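3. Materials and setting

3.1 The table

All folding in this study was done on wooden tables in the rest room of the Dunmore day centre, where the participants usually take their tea. We did not want to use a laboratory bench, as people told us in early talks that they fold at home on whatever table is free. The surface has a strong grain, and the finish is smooth with a slight gloss. This matters for two reasons. A smooth surface lets a light cloth slide when one corner is pulled, so the person must hold the opposite side. And a marked surface makes it harder for some older participants to see where a thin edge ends. Kettle, who led the sessions, wiped the table before each person came in and did not cover it.

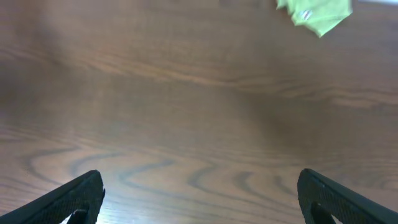 3.2 The cloths

We used microfibre cleaning cloths in plain colours, among them pink, blue and yellow-green. They were bought from one supplier, Greltik, and were washed before the first session so that they lost the stiffness of new cloth. The colours were chosen so that each layer of a pile can be told from the next one when it is seen from the side. Microfibre has a further advantage for our purpose: it is soft and a little fuzzy, and one layer tends to cling to another. A fold made badly will therefore often stay where it is, and can be judged later.

3.3 What we count as a fold

In an earlier study (Sugden and Greenwood) a cloth was scored only when it was finished. We found this too strict. Many people pass through a middle form, in which one corner has been brought up and the cloth has three or four uneven sides, as in Figure 3a. The diagonal line is clear, and the bottom edge curves slightly.

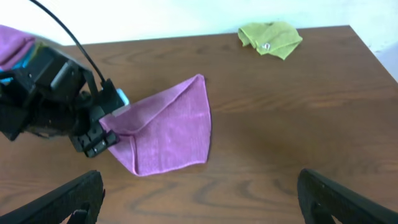 Photo: Ánh Mạch / Urovholm study archive

We call this form "open" and give it one point. A cloth with no clear fold line, left crumpled or only loosely gathered, receives none. Bellamy and Mạch scored 411 cloths separately and then compared their marks. Most of the disagreement was about open forms - one scorer accepted a curved lower edge, the other at first did not. After discussion we decided to accept it, provided that the fold line itself can be followed from one end to the other.

3.4 What we count as a pile

A pile is two or more folded cloths resting one on another. We do not ask that the cloths have the same size after folding, because people fold to different numbers of layers even within one pile. In Figure 3b the upper cloth is compact, while the blue one under it bulges at the front and comes a little lower. Such a pile receives full marks. The yellow-green cloth shows only as a narrow strip at the side, and it is still counted as part of the pile. A cloth lying elsewhere on the table, like the crumpled one by the wall, is scored alone.

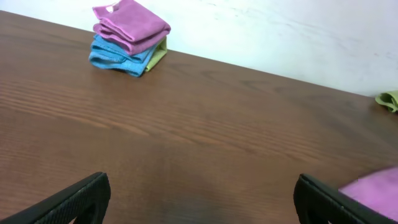

Figure 3b. Pile of folded cloths near the wall.

We considered marking also the position of the label. Some participants turned it inside with great care, and one woman opened a finished cloth again only for this. But others did not notice the label at all, and it was not possible to say if a visible label was a fault or simply a matter of habit. In the end it was noted in the remarks column and left out of the score.

The full set of scored cloths, together with the remarks, is kept at Urovholm and can be requested from the second author.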